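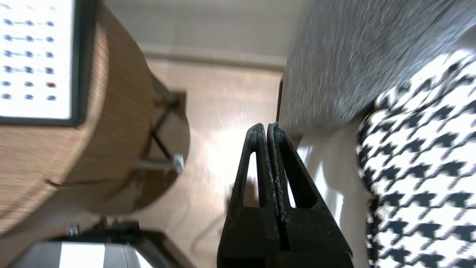

Weavers in Gomlow had asked for a fixed buying price before the season opened, and the Rasaseck Weaving Cooperative confirms that one is now in place. Members said at the April meeting that selling cloth by the piece to passing traders had left them unable to plan yarn purchases more than a few weeks ahead.

**Cooperative opens shared dye house and finishing room in Gomlow**

GOMLOW – The Rasaseck Weaving Cooperative has opened a shared dye house and finishing room for home-based handloom weavers in Gomlow and the neighboring settlement of Nutar. The facility serves 279 registered households. Most of them weave cotton and nettle-fiber cloth on frame looms at home.

Under the new arrangement, the cooperative supplies yarn on credit, collects finished lengths twice a month and deducts the yarn cost at payment. Cloth is graded by width, thread count and evenness of selvage. Lengths that do not meet the standard are returned with a written note and may be resubmitted after correction.

The dye house has 12 vats, two of which are reserved for indigo. Rinse water passes through a settling tank and a gravel bed before discharge. Weavers may book a vat for a half day, and bookings are entered at the Gomlow office.

Cuypers, a textile wholesaler, has agreed to take more than 1000 meters of plain and striped cloth in the first contract period. The contract covers undyed, indigo and madder shades. Shawls and made-up garments are excluded and will continue to be sold through the cooperative's own shop in Nutar.

Training in warping and natural dyeing is open to new members. Sessions start at 7 a.m. and run until noon. Applicants need access to a working loom – the cooperative can lend one for the training period only.

Registration forms are available at the Gomlow office and at the Nutar shop.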